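Recording Demonstrations by Remote Control: Liquid Handling on a Small Bench
Kwan-ho Chu, Forkwood
Updated 25 July 2024

These instructions cover recording teleoperated demonstrations of bench-top liquid tasks with one follower arm, one leader arm and two cameras. They assume that both arms are already calibrated and that you can drive the follower through its full range. If the follower lags or drifts when the leader is still, fix that first. No amount of extra data will make up for it.

The commands are those of Pemum, our recording tool. Any recorder that stores joint positions and camera images against a shared clock will do.

What you need

A leader arm and a follower arm with matching joint order
A wrist camera, fixed rigidly to the follower
A second camera giving a view over the table
An enclosure or other plain surroundings
Test tubes, a rack and a dropper
Wide-mouthed vessels and plastic bowls
Water and food coloring
A holder for any tube that has to stand alone
Paper towels

Use colored water for all practice. Yellow and blue are easy to tell apart in both camera views. Clear water is close to invisible inside clear plastic, and a policy trained on it has very little to go on.

1. Set up the bench

Bolt or clamp the follower base so that it cannot rotate when the arm is fully extended. Place the work items within the middle part of the reach. Near full extension the shoulder and elbow run out of useful motion, and small movements of the leader produce jerks at the gripper.

Leave slack in the cables at the elbow and the wrist, then move the arm by hand through every joint limit with the power off. A cable that pulls tight near the end of the wrist travel will shift the camera a little each time. The shift is hard to see in a single episode and obvious across a hundred.

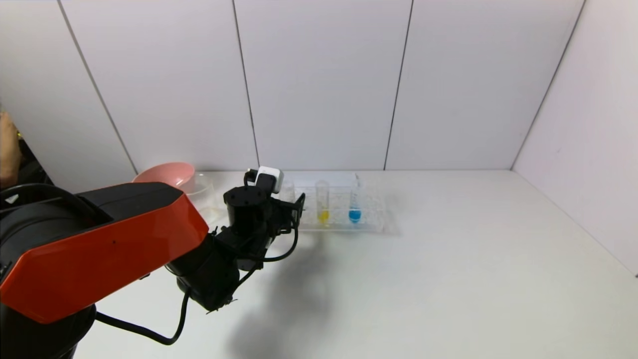
Follower arm in front of the rack, with yellow and blue liquid in the two tubes.

Put the operator where they can see the work without leaning over it. Sleeves and moving shadows in the overhead view are learned along with everything else. If the operator has to stand close, keep the same position for every episode.

Fix the lighting before recording and leave it alone. Turn off automatic exposure and automatic white balance on both cameras. With white walls and a white table, automatic exposure will swing whenever a dark arm moves across the view.

2. Define the task in one sentence

Write down the start state, the end state and what counts as success. For example: "The dropper starts in the blue tube. The episode ends when the dropper has been emptied into the vessel and returned to the blue tube." Tape the sentence to the leader arm. If two operators will be recording, have both read it aloud and agree on the order of actions. Mixed orders within one data set are a common cause of hesitation at the first decision point.

Split long tasks. Transferring liquid and then pouring it out should be recorded as two tasks unless you need the transition between them.

3. Choose the start positions

Decide how far each object may move between episodes. We keep the rack fixed for the first 60 episodes and vary only the vessel and the bowl. After that the rack moves too, by up to 3 centimeters in either direction. Starting with everything loose gives a policy that is poor everywhere.

Transparent items need more variation in angle than opaque ones, as their appearance depends on what is behind them. Turn the rack end for end now and then. Stand a clear vessel in front of a colored bowl in some episodes and in front of the plain wall in others.
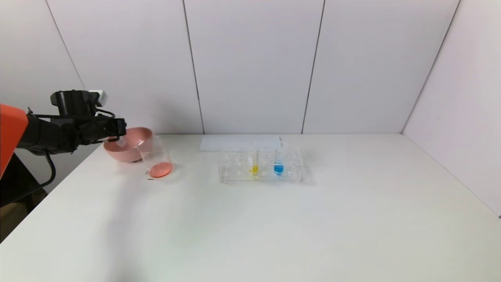

4. Record an episode

Move the follower to the home pose, then match the leader to it. Pemum will refuse to engage if any joint differs by more than the set tolerance. Do not raise the tolerance to get past this check; a large mismatch makes the follower jump at the moment of engagement.

Start recording and wait one second before moving. Approach slowly from above or from the side, using the same approach each time. Close the gripper until the object is held and then stop closing. Thin plastic bends under excess grip, and a squeezed dropper will release its contents early.

During a pour, rotate the wrist and keep the elbow still where possible. Hold at the lowest angle for two seconds, return to upright, and only then move away. The pause gives the policy a clear end to the action.

Finish at the home pose, wait one second and stop recording. Mark the result immediately:

pemum mark --last success
pemum mark --last fail

Keep the failures, but store them under their own label. Episodes in which the operator missed the first grasp and corrected it can stay with the successes. Episodes in which a person reached in to help cannot.

5. Check the wrist view

Open one episode in ten and look at the wrist camera alone. Ask whether you could do the task from that view. The mouth of the target tube should stay visible until the last part of the approach, and the gripper should not cover it earlier than necessary.

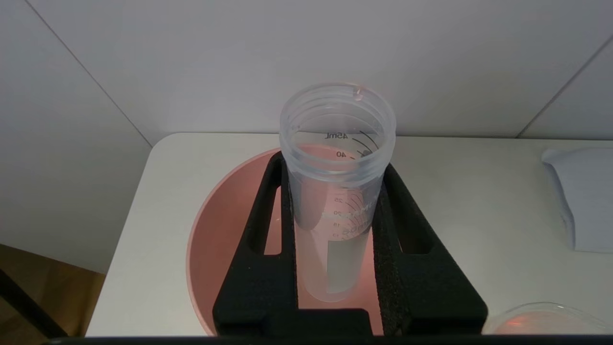
A free-standing tube should be held firmly by its support, with no play when you push it sideways with a finger. If it can lean, the mouth will be in a slightly different place each time and the operator will correct for it without noticing. Graduation marks are useful to the person resetting the bench. Do not expect a policy to read them at ordinary camera resolution.

Check the focus at working distance as well. Many small cameras are delivered focused on the far side of the room.

6. Reset between episodes

Return liquids to their starting levels. Wipe drips from the table and from the outside of the tubes. Replace the water when the colors begin to mix. Pacita Macapagal keeps a printed sheet of start positions beside the bench and ticks off each one, which has ended our habit of placing the bowl in the same spot all afternoon.

Stop after an hour. Tired operators make faster and less consistent motions, and the difference shows up in the joint velocity plots.

How many episodes

Our first usable policy for the dropper task was trained on 109 successful episodes. The pour needed more. We have not seen a benefit from going to 2,000 on a bench this small; time was better spent on varied start positions.

Common faults

Follower stutters during slow motion: check the control rate, then the power supply.
Gripper closes beside the tube: wrist camera has moved. Tighten the bracket and recalibrate.
Policy freezes above the rack: too many long pauses in the data. Trim idle time in the middle of episodes, but keep the one-second margins.
Images and joint data out of step: the clocks differ. Discard the session and record it again.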